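Sunday, Delus cell

Came in to do the wrist on the right arm and ended up doing half the cell, as usual. The joint had been getting stiff toward the end of its travel, so I pulled the housing, cleaned out the old grease and put in the Metudis stuff (the thin one, please don't use the thick tub on these, it gums up!). Two of the screws on the cover were finger loose. Threadlocker on both, let it sit over lunch.

Then I re-zeroed both arms. Right one took it first try. Left one complained twice before it would save, and when I finally got it the wrist offset came up as 434, so I wrote that on the tape inside the cabinet door. If it drifts from there, tell me before you touch anything.

While I was at it I went over the cross cables at the back and gave the turnbuckles a bit of a twist, since the frame still had that wobble when both arms move fast together.

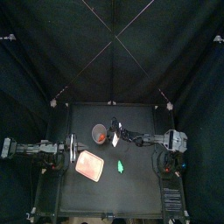 Cup, tray and the green thing, same as for the Zou runs.
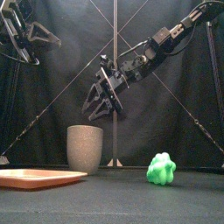
Note added by Gruso bench, later: we'd go easy on those turnbuckles. Last time ours got cranked up tight on one side the frame pulled out of square and we spent a whole morning chasing a calibration error that was really just the frame. Measure corner to corner both ways before you re-zero, and do the zero last.

OK, fair, I did it in the wrong order. Will measure the diagonals and run the zero again on both arms, then update the tape. Also still to do: the cable on the right arm needs a new tie near the wrist, and we're out of the small ones.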